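Bench notebook, Silbridge test kitchen
February, started 7:40 a.m.
T. Gamage

Carbon steel griddle plates, second round. Carrying on from Prasanna's pages on the oil comparison. Her plates are on the lower rack, marked P. Mine are marked T. Please don't stack them face to face, the P set already has a scratch from that.

Purpose: find out why eggs grab in the center of the plate and release fine at the rim. The Dekthorpe kitchen reports the same pattern on their plates, which came from the same Deligiannis order. Habibur thinks it is leftover factory wax. I think it is oil put on too thick. Both can be tested with the same batch.

Prep. Two plates stripped in hot water with washing soda, scrubbed, rinsed, dried on the burner at low. Third plate left as received apart from a wash with dish soap. The stripped plates came up dull gray all over. The washed plate still beaded water in a patch near the handle after the second wash, so Habibur has a point there at least.

Oil. Grapeseed for all three, from the one bottle. Wiped on warm, then wiped off with a clean lint-free cloth until the cloth stopped picking up a shine. Plate T2 got only one wipe-off on purpose, to leave the thicker film.

Bake. Upside down, middle shelf, 450 F by the dial. Dial reads high, so the oven probe is the number to trust. One hour, then left in with the door shut until cool enough to handle. Repeated for 3 coats. Fan off for the whole bake. Graça had it on for hers and got streaks toward the back, so keep that in mind when comparing her notes with mine.

After coat 1: T1 light bronze, even. T2 darker, with a tacky ring halfway in. T3 bronze except for the patch near the handle, which stayed pale.

After coat 2: T1 brown. T2 tacky ring is now wider and takes a fingernail mark. T3 patch unchanged.

After coat 3: T1 dark brown, dry to the touch. T2 has small raised beads in the center that will not wipe off. T3 dark apart from the patch, where the coating rubbed away on a paper towel.

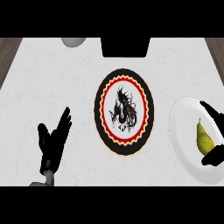 Marble worktop, simulated view.

Egg test. One egg per plate, no stirring, half a teaspoon of butter, medium flame, plate preheated until water drops skittered. T1 released with a push of the spatula. T2 stuck at the beads and left a film of white that needed scraping. T3 released everywhere except the patch. Repeated once with the same result, then ran out of eggs.

So there are two separate faults. Wax residue gives the bare patch and poor grip of the coating. Heavy oil gives beads, and the beads are what the eggs catch on. The center problem matches T2 much better than T3. These plates dish very slightly when hot, and upside down I would expect the oil to run toward the rim, so the center beads are still not explained. Could be that they form during the warm-up, before the oil thins. Not checked.

Bjarke asked whether an acidic sauce would take the coating off T1. Simmered 33 grams of canned tomato on it for ten minutes. Dull spot afterward, no bare metal. One stovetop coat brought most of the color back. I would still keep tomatoes off these until they have had a few weeks of regular use.

To do:
Strip T2 and redo with three wipe-offs, same oil.
Strip T3 with soda and see if the patch takes.
Try T1 again after a week of daily eggs, washed with hot water and a brush only.
Ask Saler whether the new cloths are in. The current ones shed when hot.
Graça to repeat her bake with the fan off.
Oven probe needs a new battery, it dropped out twice during coat 2.

Plates back on the rack at 4:15 p.m., T1 with a thin wipe of oil, the others dry.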